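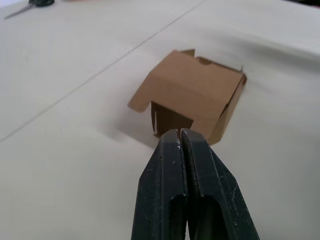
**Ticket:** Shared calendar entries displayed one hour early
**Opened:** 23 September 2020
**Reported by:** Wissam Nassar, Pundau office
**Assigned to:** Ziad Geagea, Paltmont Service Desk
**Priority:** 2
**Status:** Resolved, pending review

## Reported problem

Staff at the Pundau office report that room bookings made in the Wynne calendar display one hour earlier than the time entered. Bookings made at the Mestcombe office display correctly. The fault affects both new and recurring entries. Email, contacts and personal reminders are not affected.

The reporter has restarted the workstation and signed out of the calendar and back in, without change.

## Initial checks

1. Workstation clock compared with the office time server. No difference found.
2. Time zone on the workstation confirmed as correct for the Pundau office.
3. Test booking entered at 11:00 from the reporter's account. The entry displayed at 10:00 for all invited users.
4. Same booking entered from a Mestcombe account. The entry displayed at 11:00.

The results indicate that the fault lies in the settings applied to Pundau accounts and is unrelated to individual workstations.
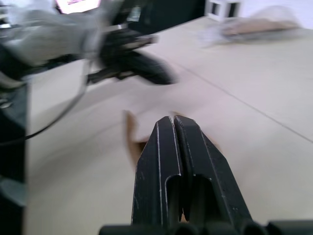 **Do affected users need to delete and re-enter their existing bookings?**

Existing bookings should be left in place. The times are stored correctly on the server and will display as entered once the account setting has been changed. Deleting a recurring entry removes it for every invited user and it cannot be restored by the Service Desk.

## Cause

Pundau accounts were moved to a new account group during the last maintenance period. The new group was created from a template in which the option "Adjust for daylight saving time" was turned off. Accounts in the group took on this setting at their next sign-in. The Mestcombe accounts remain in the former group and kept the correct setting.

## Action taken

- The daylight saving option was turned on for the Pundau account group.
- The change was applied to all 140 accounts in the group.
- The template was corrected so that groups created in the future will carry the proper setting.
- Affected users were instructed by email to sign out, wait 30 minutes, and sign in again.
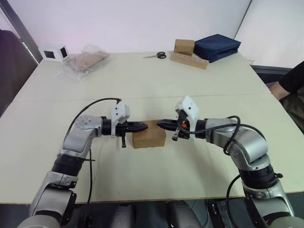
## Confirmation

Mr. Nassar repeated the test booking after signing in again and reported that it displayed at the time entered. Two recurring entries were also checked and found correct. One user continued to see the earlier time on a mobile phone. Removing the calendar account from the phone and adding it again corrected the display.

## Follow-up

The Service Desk will check the Pundau group again in December, when the next account move is planned. Users who still see incorrect times should reply to this ticket and state the name of the room, the time entered and the time displayed. Separate tickets should not be opened for the same fault.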